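# Getting the kitchen ready for a baby (a doula's list, revised)

I teach the third-trimester class at Muston, in the room over the bakery, and every group spends more time on the birth playlist than on what they'll eat afterward. So this is the handout on kitchens. Kamala Subramaniam wrote the first version years ago and it was two paragraphs long, one of them about lentils. I have made it worse by adding to it.

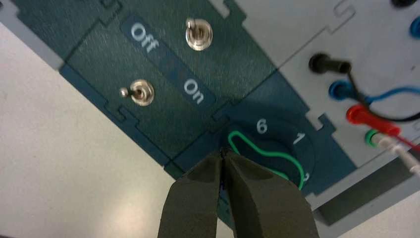

Start at week 34 or so. Earlier than that and you'll eat everything in the freezer before the baby shows up. Later than that and you will be labeling soup between contractions, which I have watched a client do, with very nice handwriting.

## The freezer

Freeze in single portions. I know the big lasagna feels generous. At three in the morning it is a brick. Muffin tins work for chili, rice, oatmeal and thick soups: fill, freeze overnight, pop them out, bag them. Thin soups go in freezer bags laid flat on a cookie sheet, and once they're hard you can stand them up like records.

Write the name of the food and how to heat it on the bag. "Beef stew, saucepan, low, add splash of water." The person reading this will be your mother-in-law, or you on two hours of sleep, and neither of you wants to guess. Masking tape and a permanent marker hold up better than the cute labels.

Cool things before they go in. Shallow containers, lids off until the steam stops, then into the fridge within two hours.

Skip freezing:

- Boiled potatoes in chunks (they turn to wet sand)
- Anything with a lot of sour cream
- Salad. Someone asked.

## One-handed food

You will have one hand for several months. It will be the wrong one. Go through your usual snacks and ask whether you can open, hold and chew them while a person is asleep on your other arm. Yogurt with a peel-off lid fails this test more often than you'd think. Hard-boiled eggs pass if somebody peels them first, and peeling eggs is a fine job for the partner who keeps asking how he can help.

Burritos, wrapped in foil halfway down. Cheese cut into sticks. Muffins. Sandwiches cut in quarters. Let hot things sit until they're merely warm, and put hot drinks down altogether when you pick the baby up. Get a water bottle with a straw, and then get another for the other side of the couch.

Elif Naz Uçar, who took my class in September and has now been home eleven days, reports that she ate an entire rotisserie chicken standing at the counter and regrets nothing. I have added rotisserie chicken to the list.

## The cart

Put a small rolling cart next to wherever you'll be feeding. Top shelf: water, snacks, burp cloths, phone charger. Middle: diapers and wipes. Bottom: whatever your sister insists you need. Restock it every night before bed, at the same time you set up the coffee. If you have stairs, you want a basket for upstairs too, because the cart will not be joining you.

## Bottles and pump parts

Whether or not you plan to use them, clear a shelf now. Keep a wash basin just for feeding gear so nothing touches the sink, and a brush that never meets a frying pan. Wash with hot water and soap, rinse, and air-dry on a clean towel. Don't rub the parts dry with the dish towel that's been hanging on the oven door since the weekend. You know the one.

Small valves vanish down drains. A mesh strainer over the drain costs very little and has saved more than one evening in my house.

## Visitors

People will ask what they can bring. "Oh, nothing!" is a lie, and it gets you a stuffed giraffe. Tape a list to the refrigerator and point at it:

1. Milk, bread, bananas
2. Dinner, in a dish you don't want back
3. Take out the trash on your way down
4. Run the dishwasher. Do not reorganize the dishwasher.

Sang-wook Ha's family added "hold the baby while we both shower" as number five. I've stolen it for the class copy.

## What you can skip

The wipe warmer. The special detergent, if you already buy an unscented one that agrees with everybody. A bottle sterilizer the size of a bread box, when you own a pot with a lid. New matching containers; save your takeout tubs for the food you hand off to other people, and don't microwave in them.

And don't deep-clean the oven at 38 weeks. You will get the urge. Lie down and have a muffin.

Printed copies are in the rack by the classroom door, next to the sign-up sheet for the infant feeding night. Bring a pen, the one on the string is dry again.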